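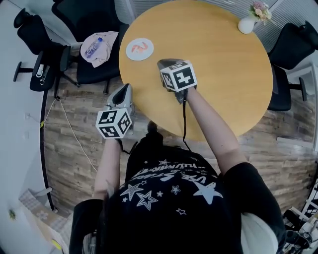
Skunwood's next midrange phone has appeared in a certification listing, and the entry gives away most of the hardware ahead of a launch expected in September. The handset carries the working name Kodidgate and is filed in two versions, one with a single SIM slot and one with a SIM tray plus eSIM.

According to the listing, the Kodidgate has a 6.4-inch OLED panel with a 120Hz refresh rate and a resolution of 2400 x 1080. The chipset is not named, but the core layout – two fast cores and six slower ones – matches the part Skunwood used in last year's model. Memory is given as 8GB, with 128GB or 256GB of storage. There is no entry for a card slot.

The battery is rated at 4,800mAh and charges at up to 45W over USB-C. Wireless charging is not mentioned. The previous phone lacked it as well, so its absence would not be a surprise at this price. 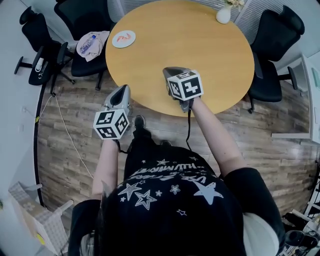 Hand-held grippers with marker cubes at a round wooden table.

Camera details are thin. The listing shows a 50-megapixel main sensor with optical stabilization and an ultrawide with 13 megapixels. The front camera has no resolution next to it. A separate software entry, first spotted by developer Haris Nedeljković, refers to a new video mode that locks exposure and white balance for the whole clip. Nedeljković found the same strings in a test build of the Skunwood camera app, where the mode is switched off by default.

The phone weighs 187 grams and is 7.9mm thick, slightly lighter and thinner than the model it replaces. The fingerprint reader moves from the power button to a spot under the display. Skunwood has kept the headphone jack on its cheaper phones until now, but the port list for the Kodidgate shows USB-C only.
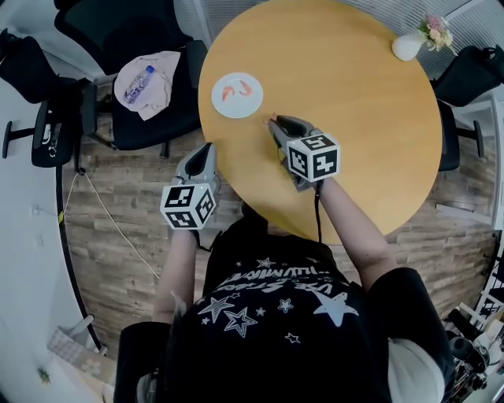

Forearms extended toward the tabletop, a gripper in each hand.

Pricing has come from a different source. Online retailer Falemmont briefly put up a product page on Tuesday with the 256GB version at 607 euros, including tax. The page was taken down within the hour. Falemmont did not say whether the figure was final, and placeholder prices are common before a launch.

Skunwood spokesman Alvar Holmgren declined to comment on unreleased products. He did confirm that the company will keep its current update policy for the midrange line, with four years of system updates and five years of security patches.

The single-SIM version is marked for carrier sale only. Rugemalira, which sold the last model on contract, has not said if it will carry the new one. Colors are listed by code, with no names attached.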